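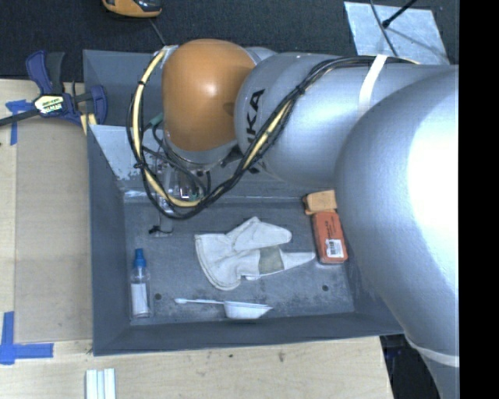
Page 2 of 4

Odercombe Tool Library and Repair Evenings
Progress report to the Stelmakh Fund, July 2021
Prepared by Tamara Yurchenko

Where we are

We are halfway through the grant and I am so pleased with how it is going! The doors at Mestow Street opened in the spring, a little later than we had planned (the lease took two extra rounds of letters), and since then people have come in steadily to borrow, to mend things, and quite often just to talk about what they might build next.

The catalog now holds 260 tools. Most came as gifts from households in Odercombe, and the rest we bought with the equipment part of your grant. Sanders and pressure washers go out the fastest. Hand planes hardly moved at first, but after Lev Demchenko ran a short class on sharpening them there was a waiting list, and it is still there.

Repair evenings

These have been the happy surprise of the year. We had expected lamps and toasters, and we got them, along with a lot of sewing machines, a child's accordion, and garden chairs in every state of collapse. Lev keeps a notebook of what comes in and what goes home working. Sewing machines do very well. Cordless vacuums do badly, mostly on account of batteries we can't buy separately, and we have started telling people so at the door to save them the wait.

We moved the evenings from two a month to four in June. It was a stretch for the bench helpers, and I would like to hold at four through the fall and see how everyone feels before promising more. The later start time helps people who come straight from work, and several members have asked us to keep it.

The Tinska catalog software

We switched from the paper ledger to Tinska in the spring. Typing everything in was slow going, and some of the early entries still say things like "saw, medium," but members can now see from home what is on the shelf. Late returns are down. The reminder message goes out the day before a tool is due, and people like it (one member wrote back to thank the drill for getting in touch).

The one thing we haven't sorted out is deposits. The software wants a card on file and a good number of our members prefer cash. For now we keep a cash book next to the desk and match it up by hand at the end of each week.

Money

Spending is on track overall. Rent and insurance came in as budgeted. Shelving cost less than we had allowed, as the school district was clearing out a storeroom and let us have theirs for the price of the truck. We would like your permission to move the leftover $3,000 from shelving to safety gear and replacement blades, both of which wear out faster than I had guessed when I wrote the application. A revised budget sheet is attached at the back.

What comes next

A beginners' course in basic home repairs starts in the fall: dripping faucets, sticking doors, patching drywall. The sign-up sheet filled before we had even settled the dates! Lev is writing the handouts now and I have asked him to keep each one to a single side.

We also want to open the library one morning a week for older residents who find the evenings too busy. The landlord has agreed to it, and we still need a second key holder.

The next report will include the member survey. If anyone from the Fund would like to visit before then, repair evenings are the best time to come, and please do bring something broken.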